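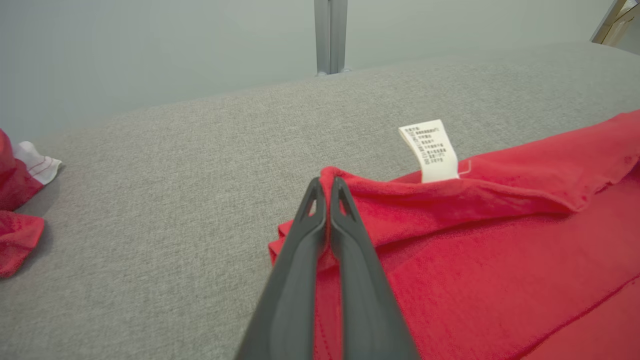 A red garment on the sorting side at Trombridge Clothing Exchange

Come and help us in the shop this September!

The Trombridge Clothing Exchange is looking for a part-time shop assistant, 20 hours a week, to join our small and rather talkative team on Drilholm Street. We take in clothes that people have grown out of or grown tired of, sort them, mend what can be mended, and get them back out on the rails at prices a family can manage (most things are under 12 dollars, and the kids' rack is a good deal less).

You'd be greeting customers, working the register, steaming and hanging, and now and then driving the van over to our storeroom at Parer to swap out the seasonal stock. We would love someone who enjoys a chat and doesn't mind a busy morning, and if you can sew on a button, so much the better! If you can't, one of us will gladly teach you over coffee.

No retail experience needed. You should be able to lift a full bag of coats and work until 7 p.m. one evening a week, when we stay open late. Pay is hourly, with paid breaks and a nice discount on anything in the shop.

To apply, write a few lines about yourself to Houshang Ghaffari, shop manager, or just drop a note in at the counter. We answer everyone.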